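From: Iker Villanueva
To: Moya users list
Date: 2/3/19
Subject: Re: Old office PCs for the reading room

Wing-yan Kao wrote:
> Do we repair the old desktops or buy new ones? I have
> 300 euros left and the catalogue must be open to
> visitors by July.

Dear Wing-yan,

I would repair. In our library we kept the old Dell machines, and for searching a catalogue they are enough.

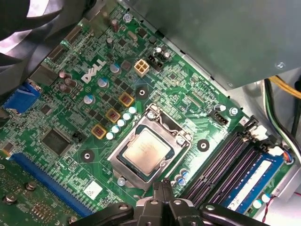 Please spend the money first on memory and on small solid-state disks. Casimiro bought ours second-hand, 4 of them, and they work well until today.

For the processors I would not pay much. A faster one helps little if the disk is slow — our readers did not notice any difference.

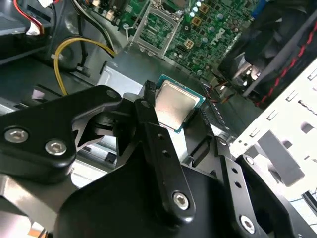
About the catalogue program, I have one doubt. Does your version of Kaltevus still accept the old record files? Ours refused 47 records with accents in the title, and I had to type them again by hand.

Kind regards,
Iker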